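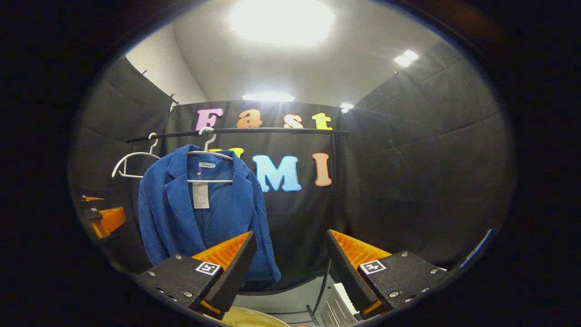 Ticket: blazer-on-hanger episodes dropping out at the tracking step

Home | Tickets | Rigs | Task cards | Help

Status: open, waiting on re-run
Project: Lenik (garment handling)
Site: Stadetti, clothing rail booth
Raised by: me, collection side

Right, so I've been collecting the hanging task for Lenik all through July and it's been going nicely, until the blue blazer came into rotation. I uploaded 757 episodes in the last batch and 37 of them came back from Bamo marked "pose lost". Every single one of the 37 is a blazer episode. The shirts and the cardigan sailed through!

The task card, for anyone who hasn't done this one: start with the garment on a white plastic hanger on the black rail, take it off, put it back, let go, back away. There's a second hanger left empty on the rail next to it, and on the harder version of the card you move the garment across to that one. I do both versions with the hand-held gripper, the one with the orange ribbed pads.

What I see in Bamo when I scrub through a bad one: tracking is perfect on the way in. The big puffy letters on the backdrop are all over the view and I think the tracker loves them, they're bright on black with lots of edges. Then I lift the blazer towards me, it fills most of the picture, and the pose jumps sideways and never comes back. The padded walls on both sides are dark grey and pretty plain, so my guess is there's nothing left to hold on to once the letters are covered.

Things I tried, in the order I tried them:

1. Wiped the lens and did the mapping lap again, slowly this time, with a proper look at both side walls and the floor. Re-ran a handful of takes. Slightly better, still losing some.

2. Checked the finger markers. My first thought was that the gripper width was the thing failing and Bamo was just labelling it badly. Nope — the width trace is clean right through the jump, so both square markers are being read fine. Ruled out.

3. Turned the exposure down a notch. The square ceiling light over the booth is ferociously bright and it washes out everything near it. Made the picture nicer to look at, made no difference to the drop-outs that I could find.

4. Lifted the blazer off to one side, keeping it low, so that some of the lettering stays in view. This helped a LOT. Out of the next set only 2 were lost, and in both of them I'd forgotten and pulled straight back like I used to.

So number 4 is a workaround, but I'm not happy with it as the answer. If I always lift to one side then every blazer example has the same lift in it, and the whole point of this batch was a mix of approaches. I'd much sooner have the room fixed than my arm fixed.

Sort of related: the price tag. It hangs just under the hanger's bar, right at the front, and I had a few takes where a pad caught the tag along with the cloth. I marked those as "untidy grasp" and kept them. The task card doesn't say whether that counts as a fail. Can someone decide? I'm leaving the tag on until I hear, so the blazer looks the same in the whole batch.

What I'd like, please:

- something with a pattern on the padded side walls. Printed sheets would do, as long as they're matt and clipped flat
- Bonsu to hold back the 37 and leave them undeleted, as the video is good and they might be saved if the tracker settings change
- a line on the task card about tags

Update, 4.20pm: Bonsu has the 37 parked in their own folder, thank you, that was quick. No word on the wall sheets. I've carried on with the side lift for the easy version of the card and stopped the harder version for now, because carrying the blazer across to the empty hanger hides the letters for longer and I don't trust it yet.

Next on my list is to redo the mapping lap with the blazer already off the rail, in case it got baked into the map as part of the room. I'll post the numbers under this ticket when it's through Bamo.

Contact the Stadetti collection desk | © Stadetti | Back to top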